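Home | Opinion | Columns | Letters | Archive

The Rinse Question
by Yến Triệu

Print this page | E-mail this article

My neighbors in Fosdale are mostly sensible people, and most of them wash their dishes before they wash their dishes. They scrape the plate, run the tap, go over it with a sponge, hold it up to the light, and then put it in the dishwasher for two hours. I've asked why. The usual reply is that the machine "doesn't get everything." Then what did we all buy it for?

I paid 835 dollars for mine, a Treltora, after a salesman told me it would give me back my evenings. I was doubtful then and I'm doubtful now. What it gave me was a second place to keep dirty cups. The sink never emptied out. It still has a rack standing in it, and the rack still has things in it, and I know perfectly well that most kitchens with a dishwasher look the same.

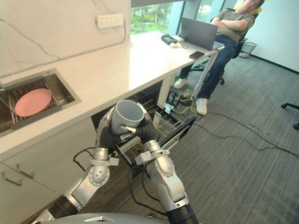 Vol. 4, No. 4

Take the plain gray mug, the kind every household has. It goes in the top rack upside down, or it ought to. Getting it there means pulling the door open, which in a narrow kitchen closes off half the floor, and then standing over the opening deciding whether one mug is worth it. Meanwhile a pink plate can sit tilted in a wire rack in the sink, a foot or two away, and take up no floor at all. I have washed a mug by hand in the time it takes to find a gap for it among the bowls.

The people at Girutau, who make detergent tablets and would like me to buy more of them, sent out a leaflet in April claiming a family can save some 600 sink loads a year. Sink loads of what? If you rinse first, you've already had the tap on. If you pull out the pans and the good knives to do separately, you've filled the sink anyway. I don't trust a figure that only works in a house where people behave.

I'm told the Âu model, at well over 1000 dollars, has a sensor that knows how dirty the plates are. So do I. I'm the one who ate off them.

None of this means I'm hauling mine to the curb. It's handy after a big dinner and it hides a mess when somebody rings the bell. But I'd like to see one honest advertisement, with the rack left in the sink and a person at the counter at 9 p.m., mug in hand, wondering whether the load inside is clean or dirty.

Print this page | E-mail this article

Previous column | Next column | Back to Opinion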